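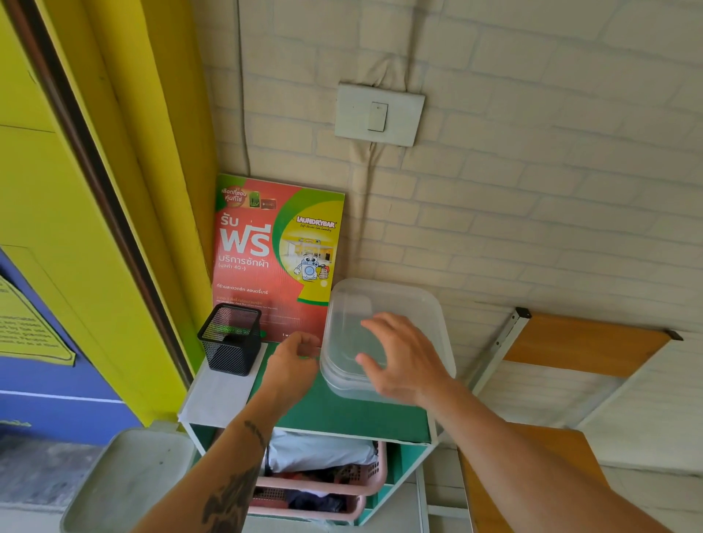

Mar 4, 2026
Filipa Rocha and Kalkidan Alemneh

3.2 Lost property and shared shelving

The second part of the study looked at how customers of self-service laundries deal with things other people leave behind. We interviewed 63 regular users of 11 shops. Each interview lasted 40 minutes and followed the same guide as in Section 3.1, with four extra questions on forgotten items. Interviews were recorded with consent and coded separately by both authors. Where our codes differed, Rodrigo Simões read the passage and made the final choice.

Most people drew a line between clothes and everything else. A sock found in a drum was put on the nearest surface without much thought. Clothes left in a finished machine were harder. Users spoke of waiting, looking round for the owner, and then moving the load if the shop was busy. Several said they would fold a stranger's towels but would not touch underwear. Bags, boxes and bottles of detergent were seen as belonging to someone who would be back, and were left where they stood.

Open shelves changed this. In shops that had one, users treated it as a place where ownership could be put on hold (Figure 2). Things on the top were taken to be in use. Things lower down were taken to be forgotten, even when staff had given no such rule. One woman, a customer for six years, told us: "If it's on the bottom, it's been there since before me."

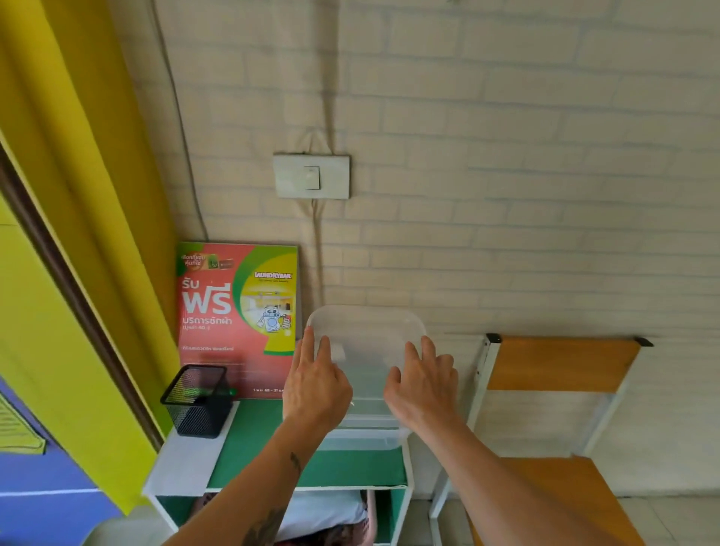

Figure 2. Handling a clear plastic container on top of a shelf unit, with a folded white cloth in the compartment below.

Shops without shelves showed more disputes over moved laundry in our notes, though the number of sites is too small to test this. Tavares and Ramalho describe a similar pattern in shared kitchens, where the fridge door was treated differently from the shelves. We return to the comparison in Section 5.

Contact: Filipa Rocha, corresponding author | © 2026 The authors | Back to top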